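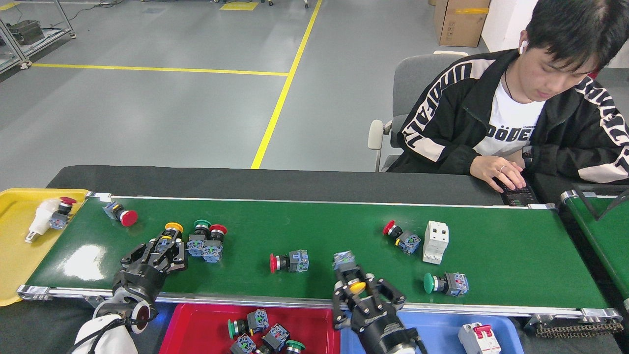

Kadura has put its two-armed sorting kit, the Corach, on general hire to small electrical wholesalers and repair firms, at £149 a day with setup charged separately. The kit is meant for work that still gets done by hand in most stockrooms: mixed returns, part-used boxes from building jobs, and switchgear that has come loose from its packaging. Push buttons with red, green and yellow caps are typical of the load, along with circuit breakers, and they go on the belt lying at whatever angle they land. The arms work over the belt from the near side, with a red bin and a blue bin below its edge. An operator can sit across from them with a handheld controller.

Reading time: 4 minutes

Until now the Corach has only been available for outright purchase, which put it out of reach of most of the firms that asked for it. Kadura says the hire scheme opens to new customers in August. The shortest hire is one week. After 50 days on hire, the customer can either send the kit back, carry on at the same rate or put half of what has been paid towards buying it.

The first machines will be handled by Tehrani, a dealer in workshop equipment with a depot at Nirkach. Tehrani will deliver the kit, level the belt, connect the arms and stay on site for the first shift. Customers need a flat floor, a normal mains supply and enough room for a person to sit behind the belt. Bins and trays are included, but any firm that already has its own may use them if they fit under the rail.

Hjørdis Engström, product manager at Kadura, said the company had changed its mind about hire after talking to wholesalers who had work for the kit in some months and very little in others.

"They get a van full of returns after a big job closes, and then it goes quiet," she said. "A firm like that doesn't want to own a machine. It wants one for three weeks, and then it wants the floor space back."

Round caps and square housings

Returned switchgear is awkward stock. A mushroom-head button will roll, and its contact block gives it a heavy end, so it rarely comes to rest the right way up. A circuit breaker has flat sides and stands up easily, but it also falls over when the part next to it is lifted away. Kadura supplies the Corach with a choice of hands, and the customer can change from one type to another with a hex key. Engström said a change takes less than ten minutes once somebody has done it a couple of times.

The kit can be run in two ways. In the first, an operator guides the arms and decides where each part goes. In the second, the arms work through a list of parts they have already been taught, and stop for help when they meet something that is not on it. Kadura recommends that new customers start with the first and move to the second part by part.

The list supplied with the hire kit has 42 parts on it, most of them buttons, contact blocks, lamps and breakers from the common ranges. Customers can add their own. Each new part has to be shown to the kit in several positions, and Kadura advises laying the samples out in a row beforehand so that none is left out.
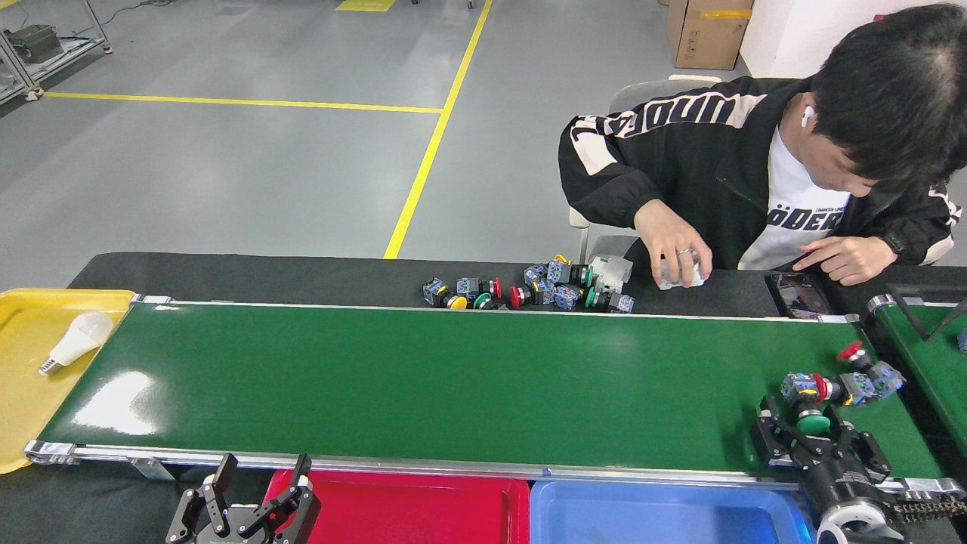

Switches with yellow, green and red caps lined up on the table behind the belt. The tray at the left end holds an LED bulb.

Light bulbs were added to the list this year. They are the only item on it that Kadura asks customers to test with a slower arm speed first. Breakages during hire are the customer's cost, and the agreement says so on its front page.

A week's trial

Theerawat Kamolrat runs the returns counter at an electrical wholesaler in Nirkach and had a Corach for a week before the hire scheme was announced. He was not paid for the trial, though the firm was not charged for the kit either.

He said the arms were slower than a practised person for the first two days and he had expected that. By the end of the week he was leaving the kit to work through buttons while he dealt with customers at the counter, going back to it when it stopped. It stopped most often for parts with the cap missing.

"If the cap's gone, it doesn't know what it's got," he said. "Fair enough, I have to look twice myself. I put those in a box and did them by hand at the end of the day."

His main complaint was the noise of the belt drive, which he could hear from the counter. He also found the controller fiddly with cold hands, and the stockroom has no heating. Kadura said a quieter drive is being tested and will be fitted to hire machines when they come in for service. It has no plans to change the controller.

Kamolrat has not decided whether to hire a kit at the full rate. He said it would pay for itself in a busy month, and he would want to see the September returns before signing anything.

What the price covers

The daily rate includes the arms, belt, controller, one set of hands, and telephone support from 7 am to 6 pm. A second set of hands is extra. Delivery and setup are quoted by distance from the depot. Customers who have not used the kit before must send at least one member of staff on a half-day course, held at Nirkach or on the customer's own premises.

Kadura has 19 machines set aside for the scheme and will add to them if they are all out at once. Bookings are taken by Tehrani, which is also keeping the waiting list. The company said firms should bring a box of their own parts to the course, mixed, and not tidied up first.

Contact the newsdesk | Copyright, all rights reserved | Back to top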